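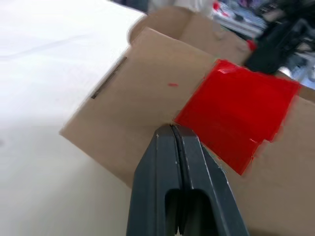
Let the kids do the boring box

Every July the same argument at the Nillcombe summer robotics club. Parents want a show. Dancing arms, a robot that pours lemonade, something for the phone. What they get is a cardboard box, a bit of red plastic and a gripper, and a lot of waiting around.

Good. Keep it that way.

I've helped out there for two summers now and I think the box is the best thing in the program. Cardboard bends. The flaps go where they like. Shiny plastic throws glare back at the wrist camera and the students have to deal with that — not read about it, deal with it. A rigid little block on a taped X teaches you to hit a taped X.

Marisol Arango, who runs the Monday group, gets complaints about this. She showed me one. "My son spent 20 minutes on one flap." Well, yes. He was working out which way to come at it, and he wrote down every try, wich is more than I managed at his age.

The other complaint is money. The club asked for $2288 this year and got $436. So no new arm, no trip to the Nernine finals. I'm annoyed about the trip. Less so about the arm. The one they have closes its fingers fine, and boxes are free behind any grocery store.

What I'd change: more table time, smaller groups, and stop the end of session demo being the thing everyone works toward. Two weeks of polishing one routine for an audience is two weeks gone. Open the doors on a normal afternoon instead. Let people see a try go wrong, and the next one to.

Sign up for the second session is still open.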